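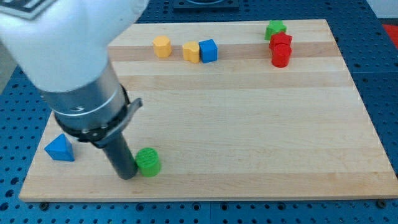 # The Flat Panel Problem

Solid lumber moves. A board cut in a dry winter and installed in a damp summer will be wider in August than it was in February, and the increase occurs almost entirely across the grain. Cabinet shops have worked around this for centuries with frame-and-panel doors, breadboard ends and slotted screw holes. The edge-glued panel, sold by the sheet and used for tabletops, shelving and stair treads, has none of these provisions when it leaves the mill. Whether it stays flat depends on what was done to it in the preceding weeks, and on how the buyer treats it afterward.

## Moisture first

Wood takes up and gives off water until it reaches balance with the surrounding air. In a heated house in a cold climate, that balance sits near 6 percent moisture content through the winter. In an unheated garage it can be twice that. A panel that travels from one to the other will change width, and if one face is exposed and the other is covered, it will cup toward the drier side.

The Kerska mill dries its panel stock in kilns and then holds it in a conditioned room before gluing. The holding period was lengthened last year after a run of returns from one distributor. Readings taken at the surface of the returned panels were on target. Readings taken at the core were not. The boards had come out of the kiln with a moisture gradient, been planed, and then evened out after the glue had cured, which pulled the faces out of plane.

A pin meter with insulated probes will find a gradient of this kind. A pinless meter averages over depth and generally will not.

## Strip width and ring orientation

Narrow strips cup less than wide ones, for geometric reasons: the same curvature over a shorter span produces a smaller rise. Most panel makers rip to between 2 and 4 inches. Wider strips look better and are often requested by furniture buyers, who see fewer joints and a more continuous figure.

The long-standing advice to alternate the growth rings, heart side up and then heart side down, spreads the movement into a shallow ripple. Setting all the rings the same way concentrates it into one arc, which a few screws through a cleat can hold down. Both methods work, and the choice usually follows from how the panel will be fastened. Quartersawn stock avoids most of the question, at a price.

## Glue and pressure

Elthorpe, a smaller shop that makes panels to order, uses a crosslinking PVA adhesive and clamps from both faces in alternation. Clamping from one face only tends to bow the assembly before the glue has set, and the bow is then permanent. Excess pressure is a less common fault than uneven pressure. A joint that needs force to close was not straight to begin with.

Panels planed too soon after gluing develop sunken joints. Water from the adhesive swells the wood along each glue line, the planer takes the swelling off, and the line shrinks below the surface as it dries. The defect appears under gloss finish and in raking light. Elthorpe waits 8 days in winter.

## Storage

Much of the damage happens after sale. A single panel laid flat on a concrete floor has one face open to the room and the other against a cold, often damp surface. It can cup overnight. Panels should be stacked on evenly spaced stickers, with the stickers aligned vertically, or kept wrapped until the day of use. Leaning against a wall is acceptable for an hour or two.

## Finish

No common finish stops moisture exchange. Film finishes slow it, oils slow it slightly. The more important rule is to treat both faces alike, with the same product and the same number of coats. The underside of a table is the place where this is most often skipped.

A cupped panel can sometimes be recovered by laying it concave side down on damp grass for a few hours, then stacking it on stickers with weight on top. Where the strips themselves were glued at different moisture contents, the cup tends to come back.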